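Sign up for our newsletter: one recipe and one kitchen chore, every week.

2020-10-15
By Soledad Fitzsimmons
2 min read

Home Fryer Check, With Comments

Done at the Saduseck supper club kitchen before fish night. Fryer: Zeltberg countertop, bought in March.

Cord and plug: OK. No nicks. Keep it away from the table edge, where elbows live.

Oil: FAIL. Smelled like last month's onion rings. Replaced.

Basket handle: OK, once Rommel Evangelista found the screw. It was in the breadcrumbs.

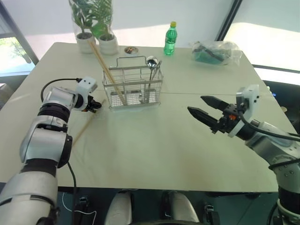
Wire basket on the cream-colored table.

Thermometer: PASS. Reads 367 when the dial says 367, a level of agreement rarely seen in this kitchen.

Fill line: OK. Oil stops at the line. The line is not a suggestion, Rommel.

Lid within reach: FAIL. It was under the sink, holding potatoes.
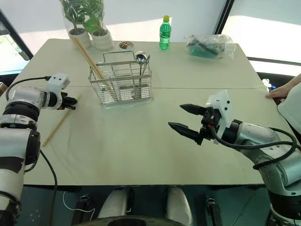

Put it on the counter to the left of the fryer and leave it there until the oil is cold. The potatoes can have a bowl.

Extinguisher: PASS. Tag is current. Moved 5 feet from the fryer, near the door.

Shrimp patted dry: pending. See Rommel.

Recheck before the next batch of hush puppies.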